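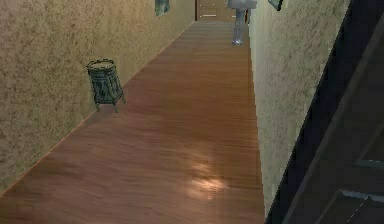

Last updated: August 20, 2019

Pellow Public Library to close upper floor until October

The upper floor of the Pellow Public Library will close to visitors next week so that its heating and wiring can be replaced, the library said. The ground floor will stay open during normal hours.

The work is being done by Mornero, a building contractor that also handled the roof repairs at the town hall. The library expects to reopen the floor in October, in time for the start of the winter reading program.

Most of the books kept upstairs will go into storage at a warehouse in Nyanda. The local history collection, which has 3135 items, will move to the ground floor reading room and can still be used on request. Readers who need something from the collection should call a day ahead.

"The heating upstairs dates from when the building opened, and last winter we had to shut the study rooms on 38 days," said Brenda Troncoso, the library director. "We could not go through another winter like that."

The library board voted in favor of the project in the spring after an inspection found that the wiring did not meet the current code. The money comes from the town's building fund and from a grant that had been set aside for new shelving. The shelving will now be bought next year.

Study rooms cannot be booked while the floor is closed. The library has arranged for students to use the meeting hall at the Vustach Community Center, which has seats for 190 people and is open until 9 p.m. on weeknights. A library card is needed to get in after 6 p.m.

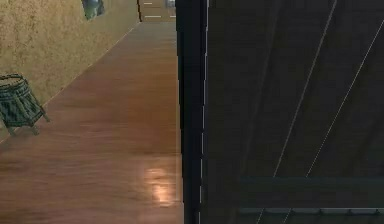 A hallway with a textured wall and a wood floor.

The children's section, the public computers and the newspaper room are not affected. Story hour will go on as usual, but the chess club and the evening language classes will meet at the community center until the work is finished.

Arturo Dal Bello, who is managing the project for Mornero, said the noisiest part of the job would be done before opening time. Crews will start at 6:30 a.m. and will use the rear entrance on Mill Street. Four parking spaces behind the building will be reserved for their trucks.

Books that are already on loan from the upper floor can be returned at the front desk or in the outside drop box. Due dates will not change. Holds on stored books will take up to five working days to fill, and there is no charge for the service.

Questions about the closure can be left at the front desk.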